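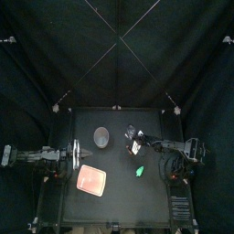 Black cloth on three sides of a bench is a waste of light, Fotini Dimitriou wrote after my last column, and a black top under it doubles the waste. She would paint the walls matte white, leave the tabletop pale, and let the ceiling fixtures do their job. Her letter ran to two pages and I agree with one paragraph of it.

The paragraph I agree with concerns total light. A dark enclosure returns very little of what enters it. At my own bench I measured 700 lux at the center of the top with the cloth down and 500 with the cloth up on all three sides, same lamps, same meter, meter flat on the surface. That is a real loss and anyone who puts up cloth should expect to add a lamp.

Where I part from her is on what the light is for. A pale wall behind a pale top sends light back from every side, and small parts lose their edges. Shadows fill in. A light gray bracket against a white wall has to be looked for. The same bracket against black is found at a glance, and so are a dropped screw, a washer and the cut end of a wire. I will give up 200 lux for that every time, and I can buy them back with one lamp on an arm.

The black top is the harder case to make. It shows dust and it shows fingerprints, and dark parts vanish on it. I keep a sheet of gray card for dark parts. Glare depends on finish more than on color: a gloss black top will throw the lamp straight into your eyes, and people who complain about black tops have mostly used gloss ones. Matte black, wiped with a damp cloth and dried, has given me no trouble in this respect.

Now the cloth itself. Most failures I see are failures of hanging. Cloth that is stapled at the top and left free at the bottom moves whenever a door opens. Cloth that is stretched too hard pulls its supports inward, and then the top edge sags between them anyway. Clamps are better than staples. They come off without tools, they can be moved along when the fabric relaxes, and they leave the hem intact. Set opposing clamps at the same height or the folds will run diagonally and catch light along the ridge. I use heavy woven cotton. The Himley blackout lining I tried first was darker, but it was stiff and it held every crease from the packet.

Any wire over a bench should be taut. A slack one sags, and sooner or later it meets a sleeve or the top of a lamp. Check tension in October when the heating comes on, and again when it goes off.

Corner brackets should be screwed down and left alone. Nigel Cropper fixes his with tape so that he can shift them, and his corners are never at 90 degrees when I check them. Light-colored brackets on a dark top have the further merit that the far edge of the table stays legible when the lamps are low. I would not paint them to match.

Cables are the part of the subject on which I have the least patience. A bundle hung down the side of a table is acceptable if it is tied and clear of the feet. Coils left on the working surface take up room and collect lint. Tie every 20 centimeters, leave one generous loop at the bottom for movement, and label both ends. Dark cable against dark cloth is hard to trace by eye, and this is the one place where Dimitriou's white walls would win outright.

She asks at the end of her letter whether I would recommend the arrangement for a shared room. Only if the cloth comes down in one piece for washing. Mine does. It goes through on cold, hangs overnight, and is back on its clamps before the first coffee.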